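The Plurkdale Rowing Experience

The gym in Plurkdale had one rowing machine that worked and one that was for show. I joined in November, when the membership was cheap and the parking lot was dark by the time I got there.

I had a plan. The plan was to row 3000 meters every Monday and Thursday until I became a different person, somebody with forearms. The woman at the front desk typed this into a box marked Goals and asked if I wanted a towel package.

"What's in the towel package?"

"A towel," she said.

The working rower was an Inskip, gray, with a screen that showed a little boat. If you rowed, the boat moved. If you stopped, the boat drifted backward, which I have never seen a boat do on a lake, at least not with that much contempt. Beside it stood the other rower, a Wukon, with its chain off and a laminated note taped to the seat that said PART ORDERED. The tape had gone yellow.

On my first evening I did 500 meters and lay down on the mat. A man in a sleeveless shirt stepped over me, then came back and stepped over me again in the other direction. I took this as encouragement. He was the other rower, I found out. We were the only two people in Plurkdale who wanted the Inskip, and we both wanted it at 5 in the afternoon.

There was no sign-up sheet, so we worked it out like grown men, by arriving earlier and earlier. By the second week I was leaving work at 4:30 with a made-up dentist. By the third I was changing in the car. He started hanging his sweatshirt on the handle while he warmed up, and his warm-up was long and thoughtful, with a good deal of staring at his own knees. I countered with a water bottle on the seat. He moved the water bottle. I moved the sweatshirt, and in moving it learned that he owned one sweatshirt and never washed it.

My wife asked how the gym was going.

"Competitive," I said.

She looked at my forearms and went back to her book.

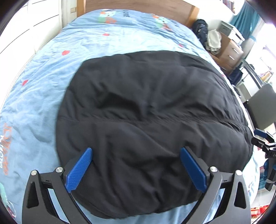 In the fourth week the front desk announced a challenge. It went up on the whiteboard in green marker: most meters by the end of the month wins a year of the towel package. You wrote your name and your total, and the whole gym could see it. The man in the sleeveless shirt put down 5000 the first night. I had managed 2500, and only by letting the boat drift and pretending it was part of my technique.

I bought a book. It was called The Ususard Method, and it said that power came from the legs, that breath came from the belly, and that doubt came from breakfast. I skipped breakfast for a week and fell asleep in a budget meeting with my belly breathing beautifully.

He had apparently bought the same book. I saw it sticking out of his bag. After that we rowed in exactly the same style, one after the other, with the same long exhale on the pull, like two people doing an impression of a tire. The treadmill crowd turned their music up.

Then one Monday he wasn't there. I hung around the water fountain until a quarter past, in case it was a trick. The Inskip sat there with its seat all the way forward and no sweatshirt on it. I rowed 3000 meters, the whole thing, for the first time in my life, and when I finished I looked over my shoulder to see how he was taking it.

He wasn't there Thursday either. I asked at the desk, in the voice of a person who was only curious.

"Oh, he goes mornings now," she said. "He told me the evenings were too intense. Some guy."

I said I hadn't noticed anybody like that.

I had the machine to myself for the rest of the month. It was terrible. I would row a little, look at the handle, and row a little less. The boat went backward so often that I began to feel we had somewhere to be in that direction. On the whiteboard his total climbed every day before I got there, in very neat green numbers, and mine sat under it like something he had dropped.

He won the towel. It was waiting on the desk in a plastic sleeve with a bow on it, and I had to reach past it to scan my card.

I set my alarm for 5 that night. My wife wanted to know what on earth was happening at 5 in the morning.

"Cardio," I said, and went to find my water bottle.

When I pulled into the lot it was still dark. His car was already there – and he was in it, changing his shoes as fast as he could.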